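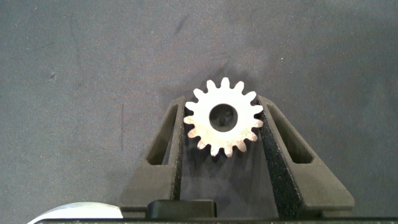 The gear in question, 16 teeth, pale metal.

Home | Forums | Workshop | Classifieds | Log in
Print this page | E-mail this thread

Replacement spur gear, bore is too big for my shaft

hawthorne_shed wrote:
Bought a bag of small spur gears at a clearing sale in Hawthorne. This one has the tooth count I want for the feed on my little bench lathe, but the hole is a fair bit larger than my shaft. Would you sleeve it or keep looking? The teeth are short with rounded tips, if that matters.

Raymonde MacLeod wrote:
Sleeve it. Turn a bush, Loctite it in, ream to size. I did 2 of them that way and they're still going.

tunis_road wrote:
I wouldn't. There isn't a lot of metal between a big bore and the roots of the teeth on a small gear. Press a bush in and you can crack it.

Raymonde MacLeod wrote:
Looks like a fairly wide ring to me. And I said Loctite, not press. Make it a slip fit and there's no load on the ring at all.

Océane Sandhu wrote:
Check the teeth before you do anything. Same count doesn't mean same module. Roll it against the mating gear by hand, and if it's tight in one spot and loose in another, put it back in the bag.

hawthorne_shed wrote:
Haven't got a gauge. Will try rolling it tonight.

tunis_road wrote:
Riltavo sell them already bored, $5 each plus postage. Hardly worth the labour of making a bush.

Raymonde MacLeod wrote:
Postage is more than the gear. He's got a lathe.

hawthorne_shed wrote:
Rolled it and it feels even all the way round. I'll try a brass bush on the weekend.

We use cookies to remember your settings. Accept | Manage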